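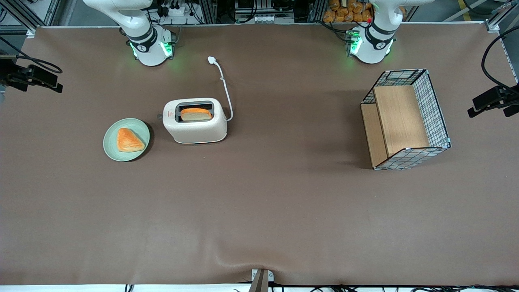
Foto: Ziad Masri / Arquivo Uibo

A minha tia Meenakshi Kurian deixou-me em testamento um relógio de cuco e uma dívida de 76 coroas na padaria de Brellbridge. O relógio não trabalha. A dívida trabalhava lindamente, crescia todos os meses, porque o padeiro cobrava juros e tinha um caderno só para ela.

Fui lá em maio, de comboio, com o relógio dentro de um saco de supermercado (não perguntem, eu achava que havia um relojoeiro na vila e que tratava de tudo no mesmo dia). O relojoeiro tinha fechado. A padaria não, claro, e atrás do balcão estava um homem enorme, de avental, que olhou para mim e disse:

— Você tem o queixo dela.

Eu não sabia que a minha tia tinha um queixo em particular! Levei logo a mão à cara. Ele abriu o caderno e pôs-se a ler em voz alta, com a loja cheia: dois pães de centeio, um bolo de cardamomo, outro bolo de cardamomo, meia dúzia de ovos, bolo de cardamomo. Uma senhora na fila começou a rir e eu também, e depois já não sabia bem se estava a rir.

É que a tia dizia a toda a gente que não comia doces. Em todos os Natais lá em casa recusava a sobremesa com a mão levantada, muito direita, e a minha mãe suspirava de admiração e tirava-nos o prato da frente.

— Comia-os aqui? — perguntei.

— Ali, à janela. Às quintas. Com o senhor de Sandamton.

Qual senhor de Sandamton? O homem encolheu os ombros e embrulhou uma fatia em papel pardo. Paguei as 76 coroas, ele riscou a página com uma régua e depois acrescentou por baixo, a lápis, a minha fatia.

— Essa ainda não pagou — disse ele.

Procurei as moedas e ele fechou o caderno. Fui sentar-me à janela com o saco ao colo. O bolo era seco, com açúcar a mais. Comi tudo, e quando pousei o saco no chão o cuco deu um estalo lá dentro e saiu meia hora cantada, às onze e dez da manhã.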